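# Mailing and Pickup FAQ

**Who can order from the seed library?**

Anyone with a Vavdale library card. Cards from the Fondale branch work too. You do not need a garden, and pots on a porch are fine.

**How many packets can I take?**

Up to 12 per season for each card. Beans and peas count as one packet each, even though the envelopes are larger. Garlic is handled separately and opens in September.

**How many kinds do you have?**

The catalog lists 800 varieties. Not all of them are in stock at once. If a variety is marked "resting," we are growing it out for fresh seed and it should return the next year.

**Can you mail my order?**

Yes, within the county. Mailing costs $4 per order, paid when you place it. Orders placed before noon go out the next working day. Pickup at the Paucar Street desk is free, and we hold orders there for two weeks.
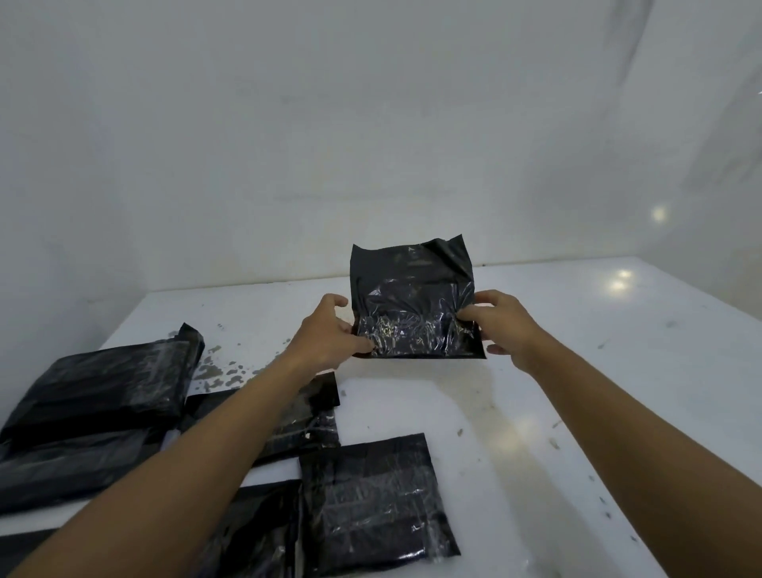
**Vavdale Public Library | Seed Library and Garden Programs**

**How should I mail seed back to you?**

Use paper envelopes inside a padded mailer. Write the variety name and the harvest month on each envelope. Seed has to be fully dry before you seal it, or it may mold on the way. Drop-off at either branch also works.

**Do I have to return seed?**

No. We ask for it if your plants did well. Last season members sent back 3,337 packets, and most of the tomato and lettuce stock came from those.

**What seed can't you accept?**

- Squash, pumpkin or corn, unless you pollinated by hand
- Anything grown from a hybrid (F1) packet
- Treated or coated seed
- Plants on the state noxious weed list

**My seeds didn't come up. Can I get more?**

Yes. Send us the lot number from the packet and we will replace it once. It won't count toward your limit. Check the planting depth first, as lettuce in particular needs light and should barely be covered.

**How should I store packets until spring?**

Keep them in a closed jar somewhere cool and dark. Onion and parsnip seed should be used the first year. Tomato seed keeps for four years or more.

**Is the Lakunstead branch taking part?**

Not yet. Lakunstead cardholders can register at the Paucar Street desk with proof of address.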